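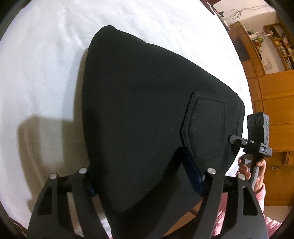 Benomitz Congregation Manager: a review after one season

Our church has 80 households on the rolls and one part-time office person, which is me. We moved to Benomitz in September after years of keeping membership in a spreadsheet and pledges in a separate ledger.

Setup took 3 evenings. The import tool read our spreadsheet without much trouble, although it split hyphenated last names into two fields and I had to fix those by hand. We ended up with 543 individual records, counting children and former members.

The pledge screen is the best part. You enter the yearly amount, pick weekly or monthly, and it keeps a running balance. Giving statements come out as a clean one-page PDF. Under our old program, Tirnonum, I had to retype the addresses on every one.

The service schedule is weaker. It handles ushers and readers fine, but it won't let one person hold two jobs on the same Sunday. Our pianist also reads announcements, so I entered her twice under slightly different names. Support answered my email on Wednesday and said a fix was planned - no date given.

Board voting is included as well. We used it once, for the building fund motion. Members got a link, voted, and the totals showed up when the poll closed. A few older members wanted paper, and I could add their votes by hand.

Price is a flat fee for up to 100 households. Past that you move to the next tier, and it is a big jump. Larger churches might look at Mowat first.

Pros: pledge tracking, statements, easy import
Cons: scheduling, price jump, no phone support

4 out of 5. We've renewed for next year.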